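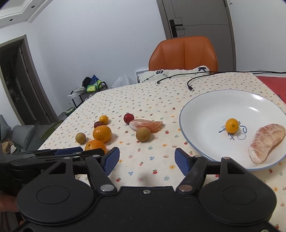

Can a machine put the fruit away yet?

Nov 30, 2022

I have wanted a robot that does chores since I was old enough to be handed a dish towel. So when the woman who runs the home tasks group at Drondeo agreed to talk, I arrived with seven pages of questions and got through maybe half of them. She asked that her name be left out, since she is speaking for herself and the company has a different person for interviews. That turned out well for me, as she talks the way people talk when they aren't being quoted by name.

I started with the big one. Can machines do housework yet?

"Some of it, some of the time," she said. "Vacuums, sure. Vacuums have been good for years. But a vacuum never has to pick anything up. As soon as you ask for picking up, you're in a different sport."

Her sport, at the moment, is fruit. Mandarins, kumquats, longans, peeled pomelo, all of it going from a tablecloth onto a plate, or from a plate back onto the tablecloth. I laughed when she told me, and then she talked about it for twenty minutes and I stopped laughing, because it is wonderfully hard.

"Take a mandarin," she said. "It's nearly a ball, the skin gives a little, it's easy to see. A beginner's object. Then go to a kumquat, which is the same color and a fraction of the size. If your system has learned that orange means mandarin, it opens too wide and comes down in the wrong place. And then there's pomelo! A peeled segment is a soft crescent in a thin skin. Squeeze it like a mandarin and you've got juice on the cloth."

I asked how you teach a machine the difference. Much of the teaching, she told me, is done by people holding the gripper in their own hands. There is no arm involved at that stage. A person picks up a tool with two fingers that open and close, a camera rides along on it, and the person does the chore the way they would do it anyway. Later the recordings are used to train a robot that has the same fingers.

"It's slower than your hands and it makes you feel clumsy for the first hour," she said. "I love watching people on their first day. They reach for a longan, it rolls, they chase it across the table, and you can see them working out something they've known since they were two. You come down over the top. You don't come at it from the side. They couldn't have told you that before."

And does the robot learn that too?

"It learns it beautifully, on that table. Then you change the tablecloth."

Tablecloths, I learned, are a whole subject. A plain white lab bench is kind to a camera. A printed cloth with cherries and little orange flowers all over it is less kind, especially when the things you are after are also small and round. She is very much in favor of printed cloths. Her group records in ordinary homes for that reason, with the chairs left where they are and the bags left on the cart, and she gets cross when somebody tidies up first.

"People's homes have patterns. They have shiny plates that throw the light back at you. If it only works in a gray room, I can't sell it to my mother. I can't even give it to my mother."

The plate came up again and again. A plate with a raised side is a small fence. Going in over the rim is easy, she said, but getting something out when it's lying right up against the rim is another matter, because one finger wants to be exactly where the china is. People tip the piece, or slide it to the middle first. The robot has to see enough people do that before it will try it.

I wanted numbers, and she was generous with them. In July her group ran a test with fruit the robot had seen in training but on tables it hadn't. They made 275 attempts at moving one piece from cloth to plate. The robot dropped or missed 26 of them.

"Which I was thrilled about, by the way. I went home and told everybody. And my sister said, so it drops one orange in ten? And I said, yes, fine, it drops one orange in ten."

Where did the misses come from? Mostly pomelo, she said, and mostly when one piece of fruit was touching another. Two things side by side look like one lumpy thing. A child nudges them apart without thinking. The robot would close on both, lift, and lose one.

Two grippers help a great deal with that. One steadies and the other picks, or one clears a path. It also means recording with both hands busy, which people find tiring, and it means the machine has to keep its own two arms from arguing over the same spot.

We moved on to shops, because I had heard that stores were ahead of homes. She agreed, up to a point. Plolimetti, a grocery supplier she has worked with, has machines that pack firm fruit all day long and do it well. But the crates come in the same way every time and the light never changes.

"They've arranged the world for the machine, and I don't say that as a complaint. It's smart. In your kitchen you'd have to arrange your life for the machine, and you won't. I wouldn't."

A company called Sombatkul is trying something in the middle, she said, with small restaurants in Drirnstead where the tables get cleared by a person and sorted by a robot in the back. She has visited and came away excited. The robot was slow with the bowls and very good with the cups.

So when do I get mine? She wouldn't give me a year. She did tell me what she expects to see first, and it's modest: a machine that clears one table, in one house, after it has spent a while getting to know that house. It'll leave the awkward things for you.

"It puts away what it's sure of, and whatever's left over, you do. I'd take that tomorrow," she said. "I have teenagers. It's a better deal than I've got now."

Before I left I asked if she ever gets tired of looking at fruit. She said she eats most of it. The pomelo goes first.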